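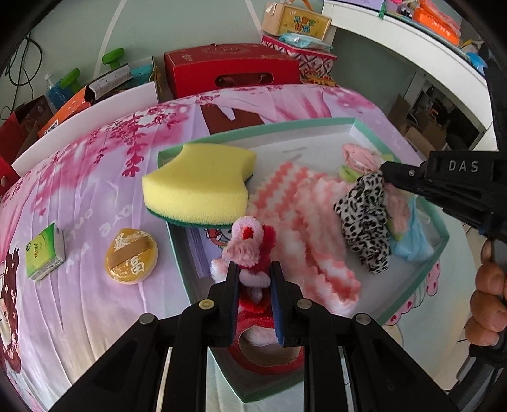 Ticket 1848
Site: Flinditstead, small bedroom, first floor
Logged under: Household / sorting / soft things
Status: open, part resolved
Priority: low (was medium)

Problem as reported
Soft bits tray is overfull again. Scrunchies, knitted stuff, cloths and a kitchen sponge all in together. Fluff getting on everything. Can't find the small things without tipping the lot out on the bed. Tray is the shallow white one with the green rim, cartoon in the bottom. Wanted: a place for each sort of thing, and the bed back by tonight.

Log

Entry 1
Set up on the bed, only flat surface going. Pink and lavender sheet, blossom branches on it, so anything pink vanishes the second you put it down. Should of changed the sheet first. Didn't.

Boxes pushed to the back for now – the red gift one with the cut-out handle, the orange one, the wooden one with the yellow label. Not part of this ticket. See Desdale ticket for boxes.

Entry 2
Tried sorting by colour. No good. Pink fluffy striped cloth, pink knitted thing, fuzzy pink and red thing all landed in one heap and they've got nothing to do with each other. Gave up after 13 minutes.

Entry 3
Sorting by what it's for instead. Better.
Hair: leopard print scrunchie. Goes in the bathroom pot.
Face: the round yellow puff with the writing on. Keep OUT of the tray, it picks up fluff like nothing else. Sat it on the sheet to the left for the time being.
Pocket: green packet of tissues. Coat, by the front door.
Cleaning: yellow sponge with the green scourer. Why was this ever in here. Kitchen.
Cloths: big fluffy zigzag one, light blue one, little pale green one. Undecided, see below.
Plush: fuzzy pink and red one. Undecided.

Entry 4
Sponge query. Is it a clean one or a used one? No idea, looks fine, but it's been in with face things so not taking a chance. Moved to under the sink, floor jobs only. Do not put back with the cloths pls.

Entry 5
Fluff. Checked where it's coming from. Suspect the big striped cloth, it takes up the whole middle of the tray and touches everything. Took it outside and shook it hard, then a lint roller, 9 sheets. Still some coming off. Grornov cloth bag (the net one with the zip) suggested in an old ticket for the same thing. Can't find the bag. Will wash the cloth on its own, cool, no softener, and see.

Update: first wash done. Less fluff. Not none.
Update: second wash done. Much better, can rub it on a black sock and only get a few hairs. Leaving it at that. Filter on the machine needs doing now, seperate ticket.

Entry 6
Plush thing with the red and white ring at the bottom. Asked in the Adugna house chat whether it lives with hair things or toys. Got 2 answers and they don't match. Parked on the windowsill until somebody claims it. Not washing it, no label that I can find and the pile would go flat.

Entry 7
Tray itself. Emptied, wiped with warm water and a drop of washing up liquid. Fluff stuck in the corners under the green rim – old toothbrush got it out. Don't scrub the cartoon. Dried it with a tea towel, back on the shelf.

New rule for the tray: cloths and knitted only. Folded, big one at the bottom, small ones on top so you can see them. If it won't lie flat below the rim it's too full.

Entry 8
Bed cleared except the boxes. Sheet got the lint roller too.

What fixed it
Sorting by use, not by colour. Washing the striped cloth by itself, twice. Getting the sponge out.

What didn't
Colour piles. Shaking out of the window (blew straight back in, do it in the yard).

Still to do
– owner for the plush
– find the net bag or get another
– lid for the puff, any small round tub will do
– pale green piece: is it a cloth or has it come off something? Keeping till someone knows
– boxes, see Desdale

Reopened 11th November
Sponge back in the tray. Moved it under the sink again, wrote FLOOR on it in marker. Rest of the tray ok, cloths still folded. Leaving open til the plush is sorted.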